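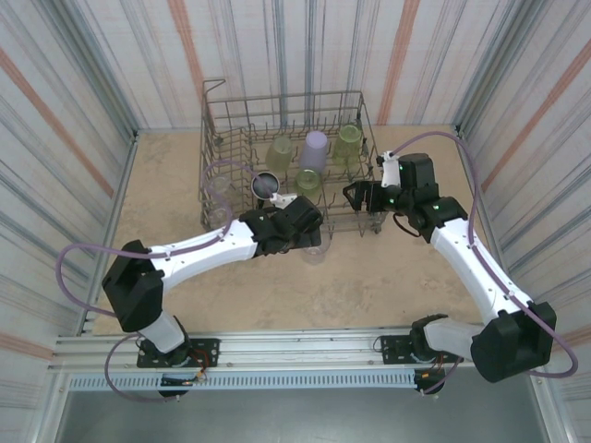

Our group in Kirkier met again in August to talk about sponsoring a second family. We need to raise 500 dollars more for the rent deposit.

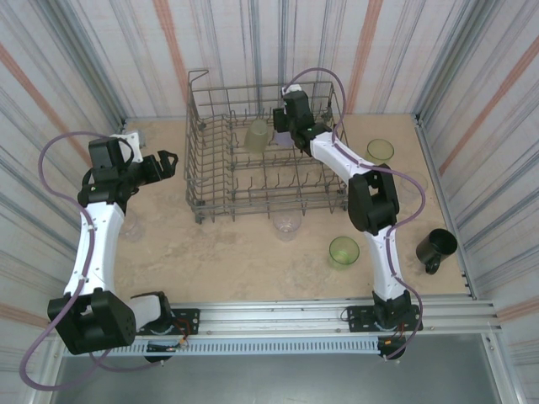

The dish rack and some drinkware.

I was nervous to ask my neighbours, but more than 20 came to the meeting.

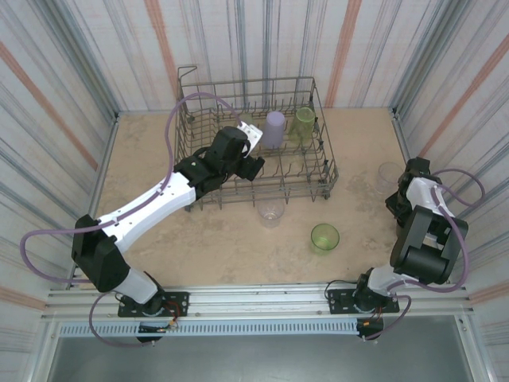 Venkatesh Hegde thinks we should find the English classes first and the flat after.

I understand him. When I arrived I waited 5 months for 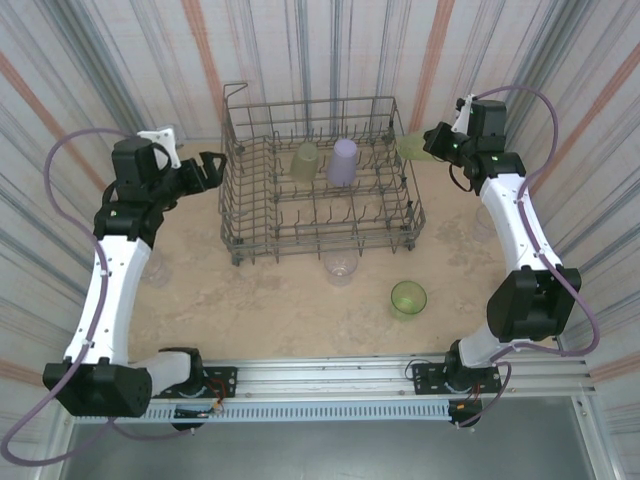

a place in a class, and at the bank I only nodded.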